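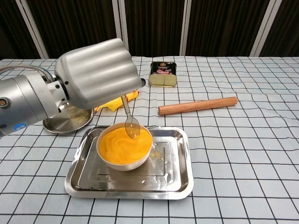

Turmeric clumps in the jar and won't mix into anything
Posted in Kitchen and Pantry

Callum Cheetham
Member, 50 posts

I bought a big bag of ground turmeric in July from a grocery called Masri, 400 grams, because the little jars cost too much for how fast I go through them. I poured the whole bag into a glass jar with a clip lid and kept it on the shelf over the stove. It was fine for a few weeks. Now the top inch is a crust and under that it comes out in lumps the size of peas.

It also won't mix into anything cold. I make a yogurt sauce on Saturday for the week and it ends up with dark specks all through it no matter how long I stir. Same thing in rice, where I get yellow patches and white patches.

Is it still OK to eat? Can I break it up or should I start over? And is there something I should be doing before it goes in the food? It smells normal, maybe weaker than it did.

Thanks for any help.

Ruth Inskip
Regular, 1177 posts

The stove is the trouble. Every time you boil a pot the steam goes up to that shelf, and if you open the jar to shake some in over the pan, the steam goes straight inside. Ground spices pull in moisture and set hard. Mine did the same in our old house until I moved everything to a drawer on the other side of the room.

If there is no mold and no musty smell, I would keep using it. Check the crust closely and look along the sides of the jar. Gray or white fuzz, or a smell like a damp basement, means throw out the whole jar, lumps and all.

To break it up, spread it on a baking sheet lined with parchment and put it in the oven on the lowest setting. Mine goes down to 172. Leave the door open a crack and give it 15 minutes, then let it cool all the way on the counter. Don't put it back in the jar warm or you will be right where you started. Push it through a fine sieve with the back of a spoon. Whatever won't go through can go in a mortar. Wear something old.

Wash the jar and dry it completely before you refill it. I keep a small jar out for daily use and the rest in a zip bag with the air pressed out, in a dark cupboard. Use a dry spoon every time.

For the yogurt, warm the turmeric in a little oil first. A teaspoon of turmeric to a tablespoon of oil, low heat, 30 seconds or so – it burns fast and goes bitter. Let it cool, stir it into two spoons of yogurt until smooth, then add that to the rest. You will get an even color and it loses the chalky taste.

For rice, put it in the oil before the rice goes in and stir so every grain is coated. Adding it to the water works too, but whisk it before the rice goes in.

Gilmar Cordeiro
New member

just buy smaller bags

Bohumila Urban
Member

I agree with most of what Ruth wrote, but I would skip the oven. Heat takes off some of the smell, and you say yours is weaker already. I use a clean coffee grinder, a few short pulses, then the sieve. The grinder will be yellow forever, so use an old one.

Some people put dry rice grains in the jar. I tried that with turmeric and with paprika and did not see much difference. Then you have to pick the rice out.

If you get it on the counter, wipe it up dry first. Water spreads it. Baking soda paste took most of a stain off my laminate, and the sun took the rest out of a dish towel after two days on the line.

Callum Cheetham
Member, 50 posts

No fuzz that I can find. I sieved half of it last night and moved the jar to the hall closet. Will try the oil thing with the next batch of sauce. Bohumila, how long did you leave the paste on?

Bohumila Urban
Member

20 minutes, then I did it again.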